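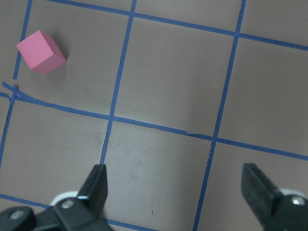 Step 1: Mark out the table

Start with the table before you touch the arm. If the question you want answered is whether a machine can clear a worktop, sort small parts into trays or put the cutlery away, you first need a way of saying where a thing was when the machine went for it. Tape does that well enough.

You will need:

A plain table with a matt top
A roll of narrow tape in a colour that stands out from the table (blue on a greyish-brown top works well)
A straight edge at least as long as the table is deep
One small cube in a bright colour, such as pink
An arm with a two-finger gripper and a small camera at the wrist
A notebook, or a spreadsheet if you prefer

Lay the strips running away from the arm first, then the ones running across. The cells should be close to square, and each one wide enough that the open gripper can come down inside it. They do not need to be perfect. Small nicks in the tape and an overlapping strip where two lines meet will not spoil a test of this kind, provided no loose end sticks up high enough to catch a finger or tip the cube. Press any lump down with your thumbnail and carry on.

Give every cell a letter and number and write these on a paper plan, leaving the table itself unmarked. Our first table had labels stuck in the cells and we ended up peeling them off again after the first afternoon.

Step 2: Check the light

Turn on the lights you will be using and look at what the wrist camera sees. Even a matt table will shine a bit in places, and scuffs that you can't see from your chair may show up clearly from low down. Note which cells have a bright patch. You don't have to get rid of it. A kitchen has plenty of bright patches, and so does a packing bench, but you will want to know later if the failures all fall in the same cell.

Close the blinds if there is a window on one side. In July we lost a morning's results to sunlight moving across the table, and had to repeat the lot after lunch.

Step 3: Start with one cube

It is tempting to begin with a mug or a sock. Don't. A cube has flat sides, does not bend, and gives the same grip on either pair of faces. If the arm can't pick up a cube wherever you put it, there is no sense in asking it to do the washing up.

Put the cube in one cell and turn it so that its sides do not line up with the tape. Try some places near the middle of a cell and some close against a line. A cube set square to the grid in the middle of the table is the easiest case and tells you the least.

Make sure the cube is the only loose thing on the table during this step.

Step 4: Set the starting position

Choose one starting position for the arm and save it. The fingers should be open, with a wide gap between them, and the cube should be in view of the camera but well away from the fingers. If you start with the gripper right over the cube you are only testing whether it can close.

Check the screws on the finger mounts before each session. A finger that has worked loose by a hair will still pick things up, only less often, and you may spend a day blaming the software. We use a Keveo arm on one bench and a Rawashdeh arm on the other, and have made this mistake with both.

Step 5: Run the pick

For each try, write down:

The cell the cube was in
Which way it was turned (square, slightly turned, corner first)
Whether the arm got hold of it
Whether it let go in the right place
How long it took, from the first movement to the release
Anything you had to do by hand

The last item matters most. In any honest account of household robots, the number to look for is how often a person stepped in. A machine that tidies a table in ten minutes while you stand there nudging things has not saved you ten minutes.

Count a pick as good only if the cube is lifted clear, carried and put down where you asked. If it is dragged there, write "dragged" and count it as a miss. If the arm misses and tries again unaided, count that as one try and make a note.

Do 72 tries before you draw anything from the results. Spread them over the cells, and do not skip the awkward ones at the edge of the arm's reach.

Step 6: Read the results by cell

Copy the results on to your paper plan, with a tick or a cross in the right cell for each try. You are looking for clumps.

Crosses in the far cells usually mean the arm is at full stretch and coming in at a poor angle. Crosses down one side often mean the camera has shifted on its mount. If they gather on the bright patch you noted in step 2, change the light and run those cells again. If they are scattered all over, look at the timing of the grip first.

On our last full run with the cube, 9 tries out of the 72 were misses. All but two were in the row furthest from the arm. We moved the base closer to the table edge and ran that row again before going further.

Step 7: Swap the cube for something real

Once the cube is reliable, change one thing at a time. Keep the same grid and the same starting position.

A good order is:

A wooden block of a different size
A plastic beaker, upright
The same beaker on its side
A teaspoon
A folded dishcloth
The same dishcloth, dropped in a heap

You will probably find that the results hold up as far as the beaker and then fall away. The teaspoon is thin and lies flat, so the fingers have to come down almost to the table without hitting it. The heaped dishcloth has no shape the camera can rely on, and a grip that lifts one corner may leave the rest trailing.

Ghada Majali, who runs the assembly benches at Clustent, followed the same order but used shop-floor items: a bracket, a bag of screws, a cable tie. Her results dropped at the bag of screws, which is close to where ours dropped with the cloth. Soft things that change shape when you take hold of them are hard work in both places.

Step 8: Put two things down

Add a second item in the next cell. This is where the test begins to look like a chore. The arm now has to choose, and it has to reach for one thing without knocking the other. Start with the two items at opposite sides of the table and bring them closer over several runs.

Write down any knock, even when the pick itself was good. On a real table the thing that gets knocked may be a glass.

Step 9: Decide what the machine can be trusted with

Go back through the notes and sort the jobs into two lists: things you would leave the arm to do while you were in another room, and things you would want to watch. Be strict about the first list.

For us, after 14 sessions, the first list is short. Moving rigid parts of a known size from a marked area to a tray is on it. So is picking up blocks, which anyone with small children may like to hear, although the blocks have to be on the table and not under the sofa. The second list has cutlery, cloths, anything with liquid in it and anything sharp.

Shop-floor work is ahead of housework for a simple reason: on a bench you can decide where things go before the machine arrives. You can tape the table, fix the lights and keep other objects away. A kitchen at half past seven in the evening has none of that.

Common problems

The gripper closes beside the cube. Check the camera mount first, then run the calibration again. If it is always off to the same side, it is almost certainly the mount.

The cube spins as the fingers close. The fingers are meeting it on the corners. Either the arm is not turning its wrist to match the cube, or it is judging the angle wrongly. Try the cube square to the grid and see if the spin goes away.

The arm picks well in the morning and badly later. Look at the light, then the screws.

Tape comes up at the crossings. Wipe the table with a barely damp cloth, let it dry and lay new strips. Replace the whole strip if you can, as patches tend to lift again.

The software reports success with nothing in the gripper. Ours did this under Fonomon until we set a minimum finger gap for a closed grip. Set it slightly narrower than the cube, and remember to change it when you move on to the teaspoon.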